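**Lista de inspección: consumo de agua en el hogar, con comentarios**
Fecha de la visita: 9/30/23
Vivienda: piso de alquiler, edificio Lubis, tercera planta
Inspección: Lina Obeidat
Segunda lectura y comentarios: Sulastri Pelupessy

Leyenda: [x] conforme · [ ] pendiente · [!] hay que actuar

La inquilina pidió la visita después de recibir una factura de 99 euros, cuando la anterior era de 47. Las dos facturas cubren el mismo número de días. La tarifa no cambió entre una y otra, lo hemos comprobado en el reverso de ambas.

## 1. Contador y factura

- [x] El número del contador coincide con el número de la factura.
- [x] La lectura de la última factura es real y no estimada.
- [!] La lectura de la factura anterior era estimada.
- [x] Contador accesible, cristal limpio, precinto entero.
- [ ] Copia del contrato de suministro. La inquilina la pedirá a la administración de la finca.

*Comentario (L. O.):* Una parte de la diferencia puede venir de la estimación. Si la compañía calculó de menos en la factura anterior, ahora cobra lo que faltaba. Pero con esto solo no se explica todo, y por eso seguimos con la lista entera.

*Comentario (S. P.):* Conviene apuntar la lectura cada mes, siempre en el mismo cuaderno. La inquilina ha empezado en septiembre.
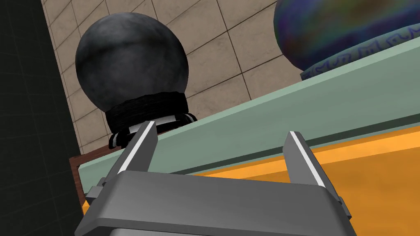

**¿Se puede reclamar una factura calculada con lectura estimada?**

Conviene hacerlo por escrito, con la lectura actual del contador y el número de contrato, y pedir que la compañía revise los dos periodos juntos. Mientras esperan la contestación, pregunten también si hay que pagar el importe completo o si es posible aplazar una parte. Guarden una copia de todo lo enviado.

## 2. Prueba de fugas con todo cerrado

- [x] Grifos cerrados, lavadora y lavavajillas parados.
- [x] Primera lectura anotada.
- [x] Segunda lectura anotada después de 47 minutos.
- [!] Las dos lecturas no son iguales.
- [x] Prueba repetida con la llave de la cisterna cerrada: lecturas iguales.

*Comentario (L. O.):* La fuga está entonces en la cisterna. El agua pasa a la taza sin hacer ruido y por esta razón la inquilina no la notó. Hemos puesto unas gotas de colorante alimentario en el depósito y al poco rato el agua de la taza tenía color.

## 3. Cuarto de baño

- [!] Cisterna: la junta del descargador está gastada. Cambiar.
- [x] Boya de la cisterna: cierra a la altura correcta.
- [x] Grifo del lavabo: no gotea.
- [!] Alcachofa de la ducha: modelo antiguo, llena un cubo de 9 litros en menos tiempo del que nos gustaría. Se recomienda una con reductor de caudal.
- [ ] Llave de paso del baño: gira con mucha dificultad. No la hemos forzado.

*Comentario (S. P.):* La junta de marca Griline sirve para este descargador y la venden en la ferretería de la esquina. Antes de comprar hay que llevar la vieja, porque existen tres medidas y se parecen mucho. El cambio lo puede hacer una persona sin experiencia si cierra primero la llave de la cisterna y vacía el depósito.

*Comentario (L. O.):* Para la llave de paso prefiero que venga un fontanero. Si se rompe en la mano, el problema es más grande que la factura.

## 4. Cocina

- [x] Grifo con aireador, limpio de cal.
- [x] Manguera del lavavajillas seca al tacto.
- [x] Lavadora Zenorik: programa corto disponible. La inquilina lo usa con carga completa.
- [ ] Sifón del fregadero: hay una mancha antigua debajo. Mirar otra vez en la próxima visita. 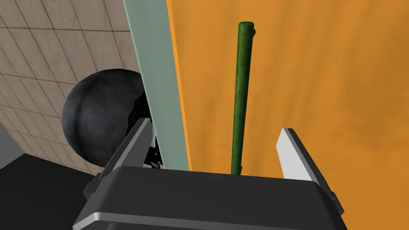 *Fuente de la imagen: archivo Dirnus*

## 5. Agua caliente

- [x] Calentador sin goteo en la válvula de seguridad.
- [!] Temperatura regulada al máximo. Bajar según las instrucciones del fabricante.
- [x] Tubos visibles sin corrosión.

*Comentario (S. P.):* El agua demasiado caliente se paga dos veces: una en la factura de energía y otra en la del agua, porque después la mezclamos con fría y el grifo está más tiempo abierto. Atención también con los niños, que se pueden quemar.

## 6. Costumbres de la casa

- [x] Duchas cortas, según la inquilina.
- [ ] El agua fría que sale al principio de la ducha se pierde. Se puede recoger con un cubo para las plantas.
- [x] No se lavan los platos con el grifo abierto.

*Comentario (L. O.):* En este apartado solo escribimos lo que nos cuentan. En esta casa se gasta ya con mucho cuidado, y la subida no viene de aquí.

## 7. Acciones y responsables

| Acción | Responsable | Plazo |
|---|---|---|
| Cambiar la junta de la cisterna | Inquilina | 3 días |
| Avisar al propietario de la llave de paso | Inquilina | 3 días |
| Escribir a la compañía por la lectura estimada | Inquilina, con nuestro modelo de carta | 9 días |
| Repetir la prueba de fugas | L. Obeidat | Después del cambio de la junta |
| Preguntar por la tarifa social | S. Pelupessy | 9 días |

Hasta que la junta esté cambiada, hay que dejar cerrada la llave de la cisterna durante la noche y abrirla por la mañana. La llave está detrás de la taza, a la izquierda, y se cierra a mano sin herramienta.

Revisado y firmado: L. Obeidat — S. Pelupessy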